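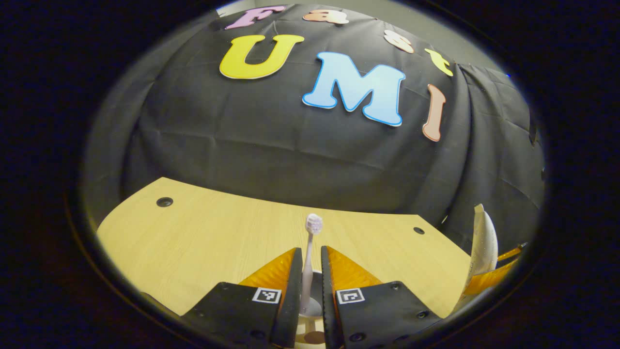 How often should the soft finger pads on a hand-held gripper be replaced?

Pads in daily use should be inspected every week and replaced as a pair when the ribs no longer spring back after being pressed with a thumb. At our site this has meant a new pair after 500 logged grasps for rough or sharp-edged objects, and considerably longer for smooth household items.

Equipment Review: Jekow Pad and Marker Service Kit for Hand-Held Grippers
Reviewed by Pilar Barrientos, Equipment Maintenance Office, Arnora Manipulation Laboratory
Jun 20, 2021

Summary of findings

The Jekow service kit contains the parts and tools needed to maintain one pair of hand-held grippers of the two-finger type: replacement soft pads, printed square markers, finger screws, a marker placement jig, a preset torque driver and a flat setting gauge. The Maintenance Office used the kit over nine weeks on the tabletop cell in Room 9. The kit is recommended for laboratories that maintain their own grippers, with reservations concerning the adhesive supplied for the markers and the quality of the written instructions.

Background to the review

The Room 9 cell is used to record short handling tasks with everyday objects. A typical session has the operator close the fingers on an upright toothbrush in its holder, lift it clear and return it to the same holder. The task is a demanding one for the pads. The handle is slender, the contact area is small, and any difference in height between the left pad and the right pad will turn the brush as it is lifted. Operators had reported this turning for some time before the present review, and it had generally been put down to technique.

Before the kit was purchased, pads were cut from sheet stock in the workshop and bonded to the fingers by hand. The results varied with the person doing the work. Markers were printed on office label paper and placed by eye. The Office had no record of when either had last been changed on any given finger, and the decision to move to a supplied kit was made partly in order to establish one.

Contents and first impressions

The kit arrives in a hard case with a lift-out tray. The pads are molded, ribbed on the contact face and flat on the back, and each is stamped L or R on the underside. The stamp is shallow and should be read under good light. Two of our technicians fitted a left pad to a right finger on their first attempt, and the error was not obvious until the fingers were closed and the ribs failed to meet squarely.

The torque driver is the best item in the case. It is preset for the finger screws, releases with a distinct click and has a handle long enough to hold properly. The setting gauge is a plain steel plate with a slot for each fingertip. It does its job and needs no explanation beyond the drawing on the lid.

The marker jig is a small frame that seats against the flat outer face of the finger and leaves a square window where the marker is to be placed. The fit was good on all of our fingers except one, which had a raised burr beside a screw hole from an earlier repair. Once the burr was dressed with a fine file the jig seated correctly.

Replacing the pads

The procedure followed at this site is given below. It differs from the Jekow leaflet in its order, for reasons discussed later in this review.

1. Disconnect the gripper and place it in the bench cradle with the fingers open.
2. Wipe both fingers with a lint-free cloth and isopropyl alcohol. Keep the alcohol away from the markers.
3. Remove the two screws behind the left pad and lift the pad away. Repeat on the right.
4. Inspect the pad seats for old adhesive, dust and loose thread from the screw holes.
5. Fit the new pads dry and start all four screws by hand.
6. Place the setting gauge over the fingertips. Close the fingers gently until both tips rest in their slots.
7. Tighten the screws with the supplied driver until it clicks, alternating between left and right.
8. Remove the gauge, then open and close the fingers slowly while watching the ribs come together.
9. Record the date, the finger number and the pad batch in the log.

A technician who has done the work before will complete it in 35 minutes, including the log entry. The first attempt will take longer. Most of the additional time is spent on step 4, where the remains of workshop adhesive had hardened in the corners of the seats and had to be removed with a plastic scraper. Laboratories that have only ever used screw-mounted pads will not meet this difficulty.

Replacing the markers

The markers deserve more care than the leaflet suggests. Software that reads finger opening from a marker on each finger depends on those markers lying flat and sitting in corresponding positions. A marker that is slightly rotated can still be detected, and the resulting error will then pass into the recordings without any warning to the operator.

The printed squares in the kit are crisp, matte and cut cleanly at the border. Under the overhead lighting in Room 9 they gave less glare than our label-paper markers. The adhesive is the weak point. On two fingers a corner of the marker had lifted within a month of fitting. Both had been applied according to the leaflet, on a cleaned surface, and pressed for the stated time. We have since changed to an acrylic transfer film purchased separately from Eltonix, and no further lifting has been recorded. It is disappointing that a kit at this price should require a substitute for so small a component.

Replacement should always be carried out on both fingers at the same visit. A new marker opposite a worn one reads differently at the edges, and the opening value may drift as the fingers approach closure. After fitting, the opening should be checked at fully open, at fully closed, and on a block of known width. The kit does not include such a block. We use one turned from aluminum in our own workshop, and its absence from the case is a clear omission.

Setting up the table after service

A serviced gripper should be tried on the actual cell before it is returned to use. The table top in Room 9 has round openings in its surface, and objects are set well clear of them. The black cloth behind the table is checked for slipping, as loose cloth can be caught by a fingertip during a wide movement. Reflections on the table finish are checked from the position of the gripper itself, with the room lights set as they will be for recording.

The toothbrush task is then performed ten times at normal speed. The technician watches for rotation of the handle, for slip at the moment of lifting, and for contact between the fingertips and the holder. If the brush rotates, the gauge procedure is repeated before anything else is adjusted. In all but one case this corrected the fault. In the remaining case the finger itself was slightly bent and was withdrawn.

Comparison with the Ackah pad set

The Office has also used the Ackah pad set, which supplies pads and screws only. The Ackah pads are somewhat softer and hold round handles well when new. They also take a permanent set sooner, and in our log they were changed at shorter intervals than the Jekow pads. The Ackah set is less expensive and is reasonable for a laboratory that already owns a torque driver and a suitable gauge. It offers nothing for the markers.

Mixed fitting, with one maker's pad on each finger, was tried briefly at the request of a project group. It is not advised. The pads differ in thickness, and the gauge cannot be used.

Documentation and support

The leaflet is a single folded sheet. Its drawings are clear, but the text places the marker procedure before the pad procedure. Technicians who follow that order will handle freshly placed markers while tightening the pad screws, and we suspect some of our early trouble with lifted corners began there. The leaflet also gives no inspection interval and no guidance on storage. Spare pads should be kept flat, in the dark, and not stacked under the driver, as the lift-out tray rather invites.

Jekow answered our written questions within a week. The reply on the adhesive acknowledged the report and stated that a revised marker sheet was planned for September. The Office will examine it when it is available and add a note to this review.

Cost and quantity

One kit serves two grippers through a single full change, with one spare pad of each hand remaining. Refills of pads are sold separately in packs of 100, a quantity suited to large programs and excessive for a site of our size. A smaller pack would be welcome. The tools need only be purchased once, and a laboratory with several cells should buy one full kit and share the case between them.

Recommendation

The kit is approved for general use at Arnora, subject to the following conditions. The transfer film is to be used in place of the supplied marker adhesive. Pads are to be fitted before markers. Each change is to be entered in the log on the day it is made, with the batch number copied from the bag and not from memory. Technicians new to the work should carry out their first change under supervision.

Requests for the site procedure sheet, or for loan of the aluminum block, may be addressed to the Maintenance Office. The case is kept on the second shelf of the tool cabinet in Room 9 and must be signed out.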